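Gastbridge refurbishment scheme moves to board-level checks
1 February 2021

The Stitwood workshop in Gastbridge has changed the way it handles donated desktop computers. Towers are now stripped and checked at board level before any decision is made on reuse. The workshop took in 3,208 machines over the past year, of which 3,097 were desktops.

Under the old routine a tower was powered up first and opened only if it failed to start. Rawan Fakhoury, who runs the bench side, said this let too many machines through with worn fans and dried thermal paste. "They would boot on the day and come back in a month," she said.

Each case is now laid on its side with the panel off. The processor is lifted out so that the socket can be inspected under a lamp, and the contacts are compared with a reference print. Memory slots and the graphics card are checked next. The power wiring is left until last.
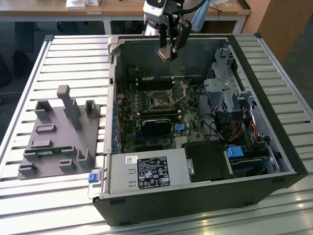
What happens to the parts

Processors are cleaned, graded and stored in trays by socket type. Boards with damaged sockets go for metal recovery – the workshop does not attempt socket repairs. Drive cages and slot covers are kept where they are straight, as replacements are hard to find for older cases.

Drives are handled apart from the rest. They are wiped or shredded by Keltasik under a contract that runs to April, and none is refitted without a wipe record. Qusai Haddad, who keeps the stock list, said 920 drives were waiting for collection at the end of last month.

Finished machines go to schools and advice centres in the town. The next batch is 80 towers, all with the same memory and a fresh system install. Groups wishing to apply should write to Joelle Sabbagh at the workshop, stating how many machines they need and whether they already have monitors.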